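I have now read the entire proposed rule on suppressors that our state house wants to vote on in March. All 395 lines of it. A thread, because my wife has asked me to tell somebody else.

First, the word. The bill says "silencer" on page one, "suppressor" on page two, and "muffling apparatus" in the penalty section, where you'd think they would want to be clear.

Nobody who wrote it seems to have stood next to one. Mine is a Wastumel, and it takes a rifle from "ow" down to "still pretty loud." The movies have a lot to answer for.

The hearing was in Nistinstead, in a room with 27 chairs. You can guess how that went. I stood beside a radiator for 6 hours and got two minutes at the microphone.

Keith Ruawai spoke before me. He runs the range out at Dunness and he was calm, which annoyed everyone on both sides. His point was that his neighbors are the ones who want the things legal. They're trying to eat supper.

Ingeborg Gerlach spoke against. I disagreed with most of it and she was still the best prepared person there. She had read the penalty section. The sponsor had not, judging by his face. 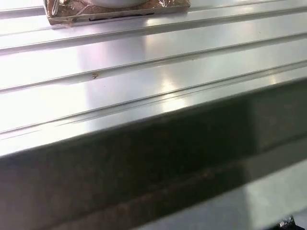
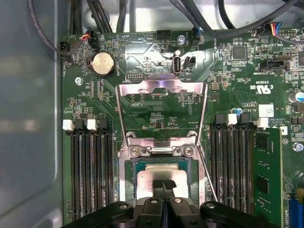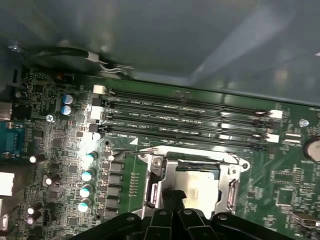

Anyway, the written comments. The clerk says 1,759 came in, and a great many of them are the same letter with a different name at the bottom. Our side did it too. Please, folks, at least change the part that says INSERT COUNTY.

If you write one, mention the transfer clause. As drafted, I couldn't leave my old Polák can to my own daughter without her holding a permit that the bill forgets to create.

I asked the sponsor's office who would issue this permit. They said they'd call me back. I have kept my phone on.

More when the amended text shows up. I'm told it's longer.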